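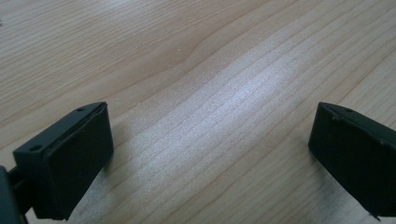

Las dos puntas de la pinza, abiertas sobre la mesa, con sus almohadillas negras.

Visita al taller de Nillorano, 1/15/20

Llevaba meses queriendo ir y por fin me apunté a la jornada de puertas abiertas. Yo iba pensando en brazos enormes y mucho ruido, y resulta que la parte que más me gustó fue una charla de casi una hora sobre dedos de goma. ¡Dedos de goma! Pero es que Rocío Esquivel, la encargada de mantenimiento, lo cuenta de una manera que te dan ganas de pedirle trabajo.

El taller prepara pinzas para gente que coge cosas pequeñas y delicadas: frascos, tapones, bolsitas de muestras. Las pinzas son de mano, con el mismo par de dedos que luego se usa en las celdas, y la revisión se hace igual en las dos. Se abren, se apoyan cerca de la mesa y se mira primero la cara interior, donde va la almohadilla. Si está lisa como un espejo, fuera. Si tiene polvo, trapo húmedo y a seguir (nada de alcohol, que según Rocío reseca la goma y luego vienen los disgustos).

Fijaos en la esquina del dedo derecho, arriba, donde la almohadilla se junta con la carcasa: hay un puntito áspero, como mellado. Yo no lo habría visto en la vida. Rocío lo enseñó enseguida y preguntó al grupo si lo cambiaríamos. Casi todos dijimos que sí, muy convencidos, y ella que no, que mientras la goma no se levante al pasarle la uña se apunta en la hoja y se vuelve a mirar en la siguiente revisión. Esa hoja es de papel, por cierto, y cuelga de un clavo.

Las revisiones tocan cada 500 cierres para la limpieza y cada 2000 para desmontar el dedo entero. Gilberto Huaranga, que estaba en el banco de al lado, nos dejó probar con un juego viejo. Se aflojan los tornillos, sale la pieza, se despega la almohadilla con una espátula de plástico y se rascan los restos del adhesivo — aquí es donde me puse perdida — antes de pegar la nueva. Él tarda unos 40 segundos en quitar un dedo. De mi tiempo no vamos a hablar.

Lo último es comprobar que los dos dedos queden a la misma altura y bien enfrentados. Gilberto lo hace a ojo y después cierra la pinza sobre una tira de papel: si al tirar sale torcida, vuelta a empezar. A Piyumi Mridha, una compañera de visita que trabaja en Sinlow, le pareció poquísima tecnología para un sitio así y se lo dijo. Gilberto se rió y le dio la tira para que se la llevara.

Un detalle práctico por si vais: el aparcamiento es minúsculo y el café de la entrada cierra pronto. Repiten en septiembre y creo que entonces abrirán también la zona de montaje, que esta vez solo vimos desde la puerta. Hay que apuntarse por correo con Iraís Ayala, que contesta rapidísimo.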